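Ticket 497: Thin dark hairs on white towels after wash
Product: Bileck top loader
Status: Open
Opened by: Shirley Tunstall, 10 Nov 2024

Problem
After every wash I find thin dark hairs or threads on my white towels. They are pressed into the terry and the dryer does not take them away. Colored clothes seem fine, but maybe I only don't see it there.

What I tried already
- Cleaned the lint filter. It was half full. No change.
- Ran an empty hot cycle at the highest setting. Better for 2 loads, then the same again.
- Washed towels separate from the black clothes. Fewer hairs, but still 3 on one bath towel.
- Changed the detergent from Ovano to Distano. No difference.

Reply from support (Pearce)
Thank you for the details. Please tell us if the black clothes are washed directly before the towels, and send one photo of a towel after folding.

Reply from Shirley
Yes, the black clothes usually go first, because they are the biggest pile. I have this order since February. The towel is on the bed with the rest of the laundry, please look at the far right part of it.
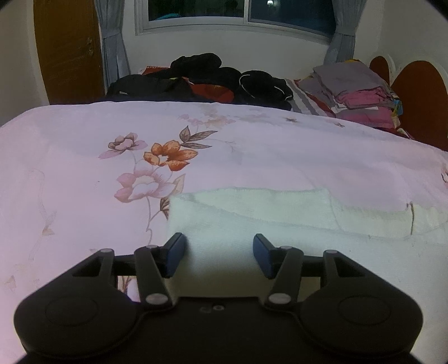 Attachment 1: folded white towel, thin dark thread or hair at right

I can pull it off by hand, but with many towels this is slow work. Next time I will wash the towels first and the black things last, and I will write the result in this ticket. Please keep it open until then. Also please tell me if the filter for this model can be ordered separately, mine has a small tear near the clip.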